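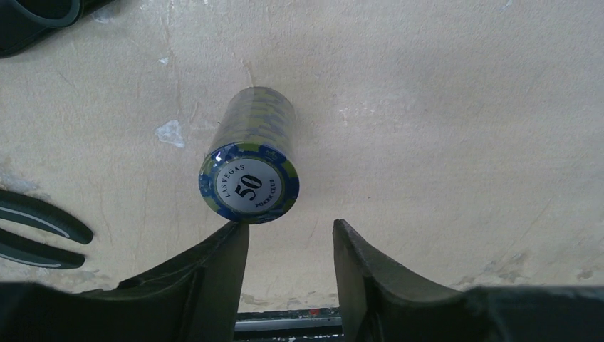

A small thread about a raster problem that ate my whole morning. Maybe it saves somebody else. I work with elevation data for a drainage study near Besnard, and I am not a GIS person by education, so please be kind with my vocabulary.

The task: I have 61 elevation tiles, delivered as GeoTIFF, and I need slope in degrees for the full area. Sounds simple. I made a virtual raster from the tiles, I ran the slope tool, and I got a map where almost every pixel is 89 point something degrees.

The area is farmland. There is one hill, and people there are proud of it, but it is not a cliff.

My first idea was that the tiles have bad values inside. I checked the minimum and maximum in the layer properties. Everything normal, meters above sea level, the kind of numbers I expected. I opened single tiles and looked at them with hillshade. The hillshade was almost black and white with nothing in between, which should have told me something already.

The reason, which many of you know already: the tiles are in EPSG:4326. So the horizontal unit is degrees and the vertical unit is meters. The tool takes a step of a tiny fraction of a degree to the side and a step of one meter up, and it thinks it is climbing a wall.

I did not see it because my project was set to UTM. The layers looked perfectly fine on the map, they sat in the right place, the scale bar was correct. But the project CRS only changes how things are drawn. The tool reads the file, and the file was still in degrees.

What I did wrong next: I right-clicked the layer and used "Set Layer CRS" and selected UTM. Please do not do this. It does not convert anything, it only puts another label on the same numbers. My farmland went to a point in the ocean and became the size of a postage stamp. Perihan Soylu asked me on the phone if I had sunk the project.

Correct way: Raster menu, Projections, Warp (Reproject). Source CRS stays 4326, target CRS is your UTM zone. It writes a new file with cells in meters. Then run slope on this new file.

Two settings in the warp window that I want to mention. Resampling method: the default is nearest neighbour. For elevation choose bilinear or cubic. With nearest neighbour I got a pattern of fine stripes in the slope map, like corduroy trousers. I first believed they were plough lines!

Second setting: the nodata value. My tiles had -9999 outside of the survey border, but in some of them it was not declared as nodata. So along the border bilinear mixed -9999 with real heights, and I got a deep trench around the whole area. I set the nodata value in the virtual raster first and then warped. Trench is gone.

Somebody will ask about the Z factor. Yes, the slope tool has a Z factor, and there is an old trick to put in 111120 when the data is in degrees. It is only good close to the equator, because a degree of longitude gets shorter when you go north. I tested it for curiosity and the slopes facing east and west were clearly too gentle. I prefer the warp.

Order of work that I have now written on paper next to my screen:
build virtual raster from all tiles
check nodata
warp to UTM, bilinear, cell size 2 meters
slope
only then clip to the study area

Clip comes at the end because the slope tool needs neighbour cells. If you clip before, you lose one row of cells at the edge. For me it matters, my ditch runs exactly on the boundary of the study area. Of course it does.

Result after all this: the maximum slope is 8 degrees inside the study area, on the side of the famous hill. Tyson Campbell walked there last spring with a clinometer and his field notes agree with it, so I am calm now.

One question I still have. The warped file is much bigger than all the tiles together. I see a compression option in the advanced parameters and there are DEFLATE and LZW. Is there a reason to take one over the other for floating point elevation? I read something about a "predictor" and did not understand it.

Update in the evening: Misaki Maruyama wrote me to use DEFLATE with PREDICTOR=3, which is meant for floating point data. The file is now less than half the size and it opens faster too. Thank you Misaki. Tomorrow I start with the flow direction, so probably there will be another thread.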